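**Parking at Casado Street, again**

Quick one before the 9 a.m. print run. Permit renewals are open thru the end of May, 47 dollars, same as last year. Forms at the front desk or in your mailbox. 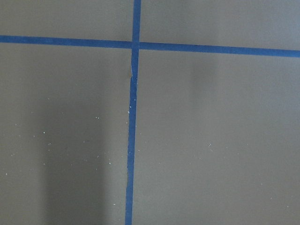 Raymonde Pelletier wrote in to ask why the evening spots went to permit holders only, when half the row sits empty after supper, and could guests please have them back. Fair question. She's not the only one asking, we got 10 letters on it.

So, where things stand: guest parking after 6 p.m. is back on the agenda for the next tenants meeting. Lise Lévesque is taking comments til then, slip them under her door or catch her in the laundry room. Keep it short, she has a stack allready.

Meanwhile, no doubling up by the ramp. Tow company doesn't call first. Bikes go on the rack, not the railing.

Lost permit? Replacement is free once, after that you pay full price. Bring your plate number.

Visitors on the weekend, no change.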